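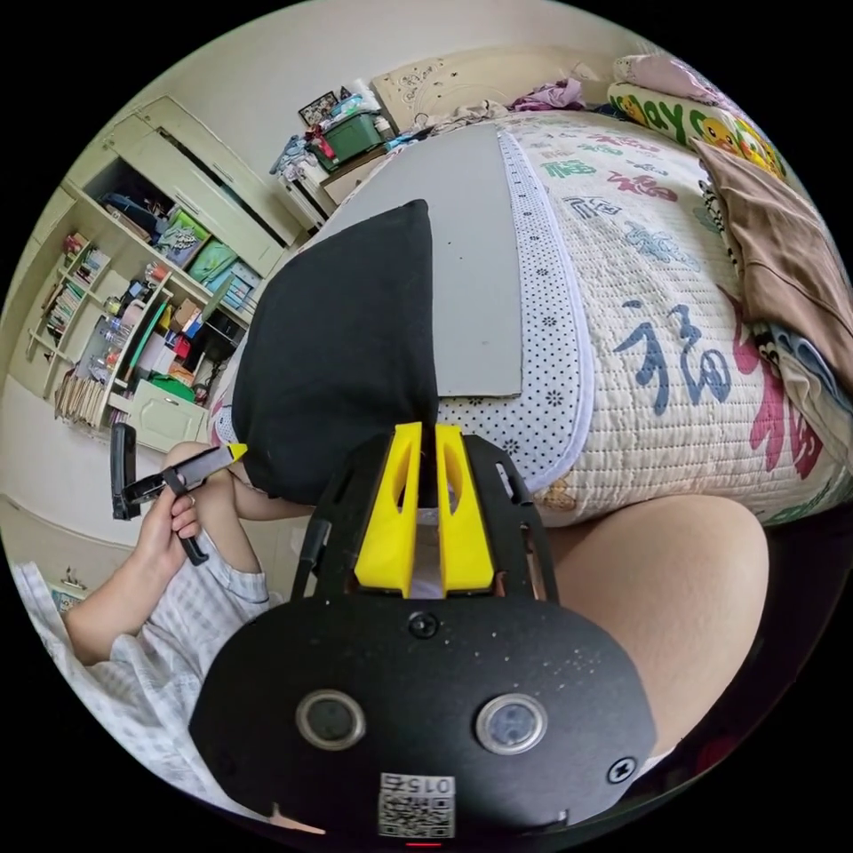 Ataberk Çınar reckons I'm a dinosaur for still paying with cash, and he put it in the comments under my last post: "Mate, you're holding up the queue." Fine, maybe I am! But I've been chewing on it ever since, and I still think shops should have to take coins.

Search this site Go

My nearest café, Pemano, went card only in July. Lovely people, good buns (the cardamom one especially), and now my neighbour can't go in. He's eighty-odd, he keeps his week's money in an envelope, and when the envelope is empty he stops spending. It works for him. Why should he have to learn a whole new way of buying a cup of tea?

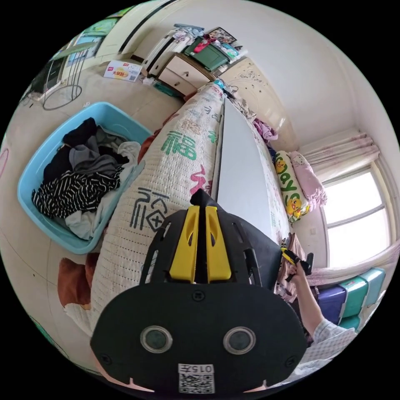

And then there's the day the machines go down. Koller, the hardware place by the station, lost its card reader for 3 hours last winter and the only people who got served were me and a chap buying hinges. I won't pretend I wasn't smug about it.

Vilém Vondráček wrote in to say that cash costs shops money too, what with the banking and the counting, and I do take the point. Small shops have it hard enough.
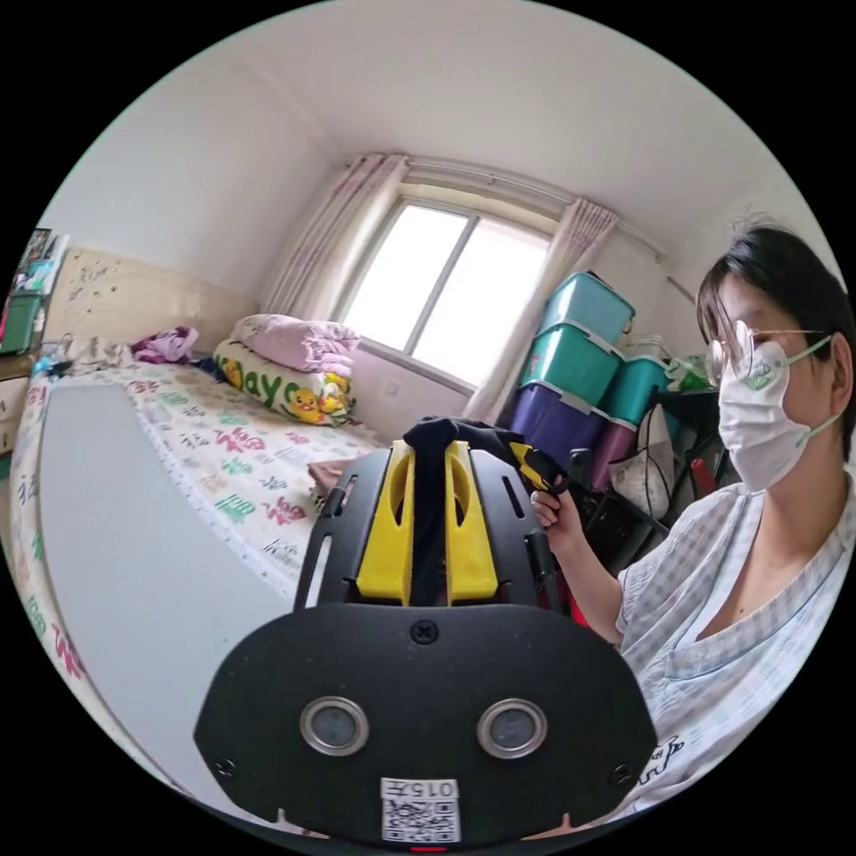

So should a tiny market stall be forced to keep a float? I'd let the stalls off, but anywhere with a proper till and a door can manage a drawer of change.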